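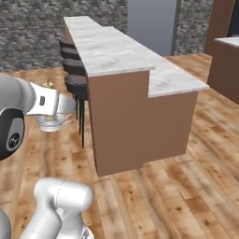 April, after the late shift. Second week with the arms on cup service at Gromenar, and my roster has gone from 47 hours a fortnight to 28. The rest of my time is at a desk upstairs, going over runs in the Costent program before they go live on the floor. Today's was the glass teacup and saucer, with the marble counter and the one striped stool beside it. I used to carry 70 of those a night and never thought about how I held the handle. Now I write it down: grip, height, how far from the stool. My wrists don't hurt any more. I do miss talking to the regulars.

The two newest on the crew have been moved over to Vasis, same pay, longer bus ride. They weren't asked. I said so at the meeting and was told it would be looked at in the next roster.

Left at 12:15, the kitchen still going. Need to bring my other shoes tomorrow and ask about the training allowance, which wasn't on my pay slip again.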